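Pirjo Hyvönen Is in No Hurry to Grow Her Bakery
July 29, 2019

Pirjo Hyvönen sells 80 loaves of rye bread a day from her shop in Flullimley, and she has no plans to sell more. The bread is usually gone by lunch.

"People ask me when I'm opening a second place," she said. "I tell them I already get up at 3 in the morning for this one."

Hyvönen learned to bake from her grandmother, whose family name, Toivonen, is on the shop sign. She worked in an office at Prosumbridge for six years before she left to rent the former shoe store on the main street. The oven was bought used. She paid it off in March.

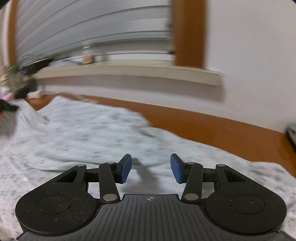

The rye starter is fed twice a day, and Hyvönen does not trust anyone else with it when she goes away. Last summer she took it with her on vacation, in a jar on the back seat.

"It smelled up the whole car," she said. "My husband drove with the windows down – he wasn't happy."

Flour has gone up in price, but she has raised the cost of a loaf only once. Some customers complained and then came back the next morning. She is thinking of adding a cardamom bun in the fall, if she can find room for another rack behind the counter.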